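Chapter 11
Heat Transfer in Solid Materials
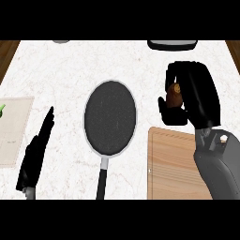
Figure 11.1 A frying pan on a marble surface (computer rendering).

Heat moves through a solid whenever one part of it is at a higher temperature than another. The rate of flow depends on the temperature difference, the area through which the heat passes, the thickness of the solid, and a property of the material called thermal conductivity. This chapter develops the relation among these quantities and applies it to flat walls, layered plates, and thin rods.

Conductivity varies widely from one material to another. Copper conducts heat close to 400 watts per meter per kelvin at room temperature. Marble conducts between two and three, and most plastics well under one. A cook who holds a pan by its handle relies on this range, and so does an engineer choosing insulation for a pipe.

Section 11.1 states Fourier's law for steady flow in one direction. Steady flow means that the temperature at each point stays the same over time, although it differs from point to point. Section 11.2 introduces thermal resistance, which lets a wall of several layers be treated like resistors in series. Section 11.3 takes up the thin rod heated at one end, where heat is lost from the sides as well as carried along the length. Unsteady flow is left to Chapter 12.

The worked problems use the test plate designed by Valentin Iordache for the Prindska course. The plate is 20 millimeters thick and is heated on one face at 2000 watts per square meter. Readers should record the units at every step — most errors in this subject come from mixing millimeters and meters.

Terms to know before you begin: temperature gradient, heat flux, steady state, contact resistance. The first two were defined in Chapter 10. Contact resistance is new and is defined in Section 11.2.

11.1 Fourier's Law

Consider a flat plate of thickness L with its two faces held at fixed temperatures. Let T1 be the temperature of the hotter face and T2 that of the cooler one.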